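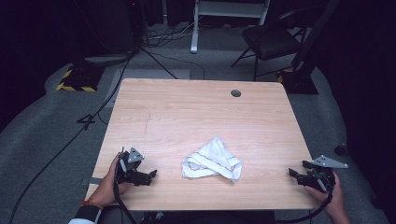 Ticket: Towel folding, bunched starts
Site: Gradenitz laundry, training room
Opened by: Shewit Gudeta
Assigned to: Pádraig Conneely
Status: Open, partly fixed

Problem
The folding cell on the floor stalls when a small towel arrives in a heap. It handles flat or half-flat towels fine. Heaps go to the reject bin and someone from the old folding line has to walk over and clear them. Last shift that was 41 towels, and Nour Twal cleared nearly all of them on top of her own work.

Log

Shewit, 7:40
Went through the demonstrations we have so far. Almost all of them start with the towel laid out square. Asked for 50 new ones starting from a crumpled towel, white with the thin stripes along the edges, same as the hotel stock. Handheld grippers, one in each hand, towel in the middle of the table between them.

Pádraig, 9:15
Two operators recording, Nour and Gobnait Dolan. They both folded by hand for years and they do it differently. Nour finds a corner and shakes. Gobnait pulls an edge toward her and works along it. Do we want one method?

Shewit, 9:30
Keep both for now, but tag each recording with the operator.

Gobnait, 11:05
The shake does not work well with grippers. You can't feel the hem, so you have to look for the stripe and pinch there. My wrists are sore after an hour. Please put breaks on the schedule — real ones, the same as on the line.

Pádraig, 11:20
Breaks added. Also asked Plutow for a lighter cable, as the weight pulls on the hand when you reach across.

Yabsira Gebremichael, 2:10
Floor lead here. If Nour and Gobnait are recording, I am short two folders in the afternoon. I also need to know what grade this work is paid at. They have both asked me and I have no answer.

Shewit, 2:45
Raised with the office. Until it is settled, recording hours stay in the morning only.

Next steps
Retrain once the full set is in. Test with heaped towels only, Nour watching the reject bin. Yabsira to get the pay grade in writing before more people are moved over. Ticket stays open until then.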